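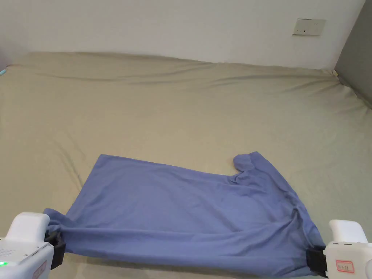 A blue short-sleeved T-shirt on the bed, over the beige fitted sheet.

Notes on Folding Laundry in the Bedroom

9 May 2020

The author has for several years folded the household's clean laundry at the kitchen table. As of this spring the practice has been discontinued, and all folding is now carried out on the bed in the main bedroom. The present entry records the arrangement for readers who have written to ask about it, in particular Liv Midtbø, whose letter on the subject of collars will be answered separately.

The kitchen table measures 85 centimeters across and is shared with the bread bin and the mail. An adult T-shirt may be laid out on it, but the finished piles must then be placed on chairs. The bed accepts the garment and the piles together. Blankets and pillows are removed beforehand and the fitted sheet is pulled smooth, as any ridge in the sheet will be felt through a thin knit.

T-shirts are taken first. The shirt is laid flat and the hem is drawn out sideways from its two corners. Long ripples will often form along the bottom at this stage. They should be eased out by hand, working from the hem toward the shoulders. The area around the sleeves requires the most patience, particularly in soft fabrics, where the shoulder tends to gather on top of the body of the shirt. Each side is then brought in toward the middle, the sleeve is turned back, and the lower half is folded up to the neck.

Tormod Torvik has recommended folding in thirds so that shirts may stand upright in a drawer. This was attempted for most of a month. The drawers of the Eltton dresser proved too shallow, and the household has returned to flat stacks.

The mattress is lower than the table, and prolonged bending has been found tiring. More than 24 garments in one session is not advised. Larger loads are divided, with towels held over until evening.

Socks remain under review. A small bag of unmatched items is kept on the closet shelf and will be examined again in June. Correspondence concerning fitted sheets is welcome, as the author has yet to fold one to a satisfactory standard.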